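Courses > Food and Households > Unit 402 > Handout 2

Print this page | E-mail this page

Handout 2: Keeping Food Before the Refrigerator

Welcome back! Last time we ended with the question of why a family in 1850 would eat pork in such different forms in November and in March. Today we get to the answer, and it's one of my favorite parts of the whole course, so bear with me if I run on a bit.

Start with the basic problem. Food spoils when small living things (bacteria, yeasts, molds) get to it before we do. They need water, a comfortable temperature, and surroundings that aren't too salty, too sour or too sweet. Every old method of keeping food takes away one or more of those comforts. Once you see that, a cellar full of odd jars and barrels starts to make sense!
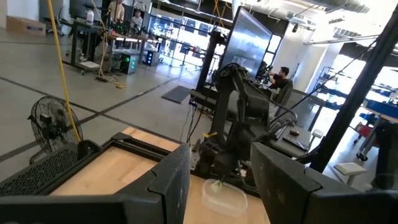 Funmilayo Wike

Drying

Drying is probably the oldest method, and it works by taking away water. Apples were cut in rings and strung up near the stove. Beans were left in the pod until they rattled. Fish was split and hung in the wind wherever the air was cool and dry enough. What I love about drying is how much it depends on place: a family in a damp river valley had to use smoke or a warm oven where a family in dry hill country could simply use the roof.

Look back at the Adeleke household diary from Handout 1. The entries for August are almost nothing but drying, turning, covering against rain, and drying again. The writer complains about wasps on nearly every page.

Salting

Salt pulls water out of food and makes what's left hard for bacteria to use. There are two ways to do it, and you should be able to tell them apart in the readings:

Dry salting: salt is rubbed on or packed in layers. Good for bacon, hams and cod.
Brining: food sits under salt water, held down by a weight. Good for beef, cucumbers and cabbage.

Salt cost money and had to be hauled, so watch for it in store accounts. In the Nastomden ledger it turns up in fall, right before butchering, and one customer bought 70 pounds in a single visit. That's a lot of pork! (Or a lot of neighbors sharing one wagon, as Saoirse Moynihan suggested in the discussion section. I think she may be right.)

Fermenting and pickling

People mix these two up all the time. In fermenting, you let friendly bacteria do the work. They turn sugars into acid, and the acid keeps the unfriendly ones out. Sauerkraut is the classic case: just cabbage and salt, pressed down until the juice rises. In pickling with vinegar, the acid is already made and you pour it on. A dill pickle can be either one, so a recipe that only says "pickles" hasn't told you enough.

The sour smell of a fermenting crock comes up again and again in letters home, usually with affection.

Sugar

Jam keeps for much the same reason as salt pork. The sugar ties up the water. Cheap sugar came fairly late, though, and before that people boiled fruit down for hours into thick butters and pastes that needed little or no sweetening.

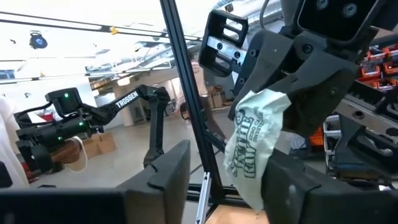 Cold and dark

Don't forget the root cellar. No fire, no salt, no jars, and it carried carrots, potatoes and turnips through to spring. A good one stayed just above freezing and fairly damp. Carrots went into sand. Apples were kept well apart from potatoes, since apples give off a gas that can set potatoes sprouting, and farm families knew to separate them long before anyone could name the gas.

Potatoes also had to be kept in the dark. Light turns them green and bitter, and the green ones can make you sick.

Ice houses belong here too. Ice was cut from ponds in winter and packed in sawdust or straw. The Barnuner farm had one dug into a north slope, and the family was still chipping at it in late summer. Some 30 cakes of ice went in each winter, according to the hired man's notes.

Terms to know

Brine, cure, crock, ferment, headspace, lactic acid, root cellar, smokehouse

For next time

Read the Tostis letters, both parts. Mark every mention of food being put up, and write beside it which method is being used and what it takes away from the bacteria. A few are combinations (smoked ham is salted first, then dried in smoke), so put down more than one where you need to.

Then talk to the oldest cook you can reach and ask what they remember being kept, and where. Bring a page of notes. Last year's pages were wonderful, and we ran over time reading them aloud. We'll begin the next class with yours, then move on to tin cans.

Contact the course office | Copyright 2021 | Back to top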